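Oil or varnish for a butcher block table?
Print this page | E-mail to a friend

pulby_16
Hi everyone! I brought home a butcher block top in January (secondhand, nearly 70 inches long, and heavier than my couch) and I'd love to use it as a craft and homework table. No food will be cut on it, just glue, paint and the odd mug of cocoa. My sister swears by plain oil and my neighbor says varnish or nothing. What have you all had luck with?

Nemo
Welcome! I've gone both ways over the years, and for glue and paint I'd lean toward a varnish, a satin one if you can find it, because dried drips pop right off with a plastic scraper. I put three thin coats of Varnetti on mine and sanded very lightly in between. 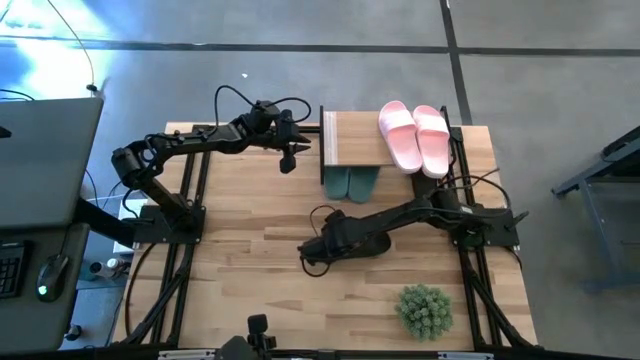 Do both faces, though, and the ends too, even if it's a pain to flip. My first top got varnish only on the upper side and it cupped by spring, and oh, I was heartbroken after all that sanding! Give it a good long week before the kids get at it, longer if your garage is chilly.

grandma_fleury
oil. mine is 9 years old and still pretty

tabletop99
I'd second the varnish, but try it on the underside first, dear, as some of them go quite yellow on pale wood. Oil is easier to patch later if you don't mind redoing it.

Last updated: 17/02/2025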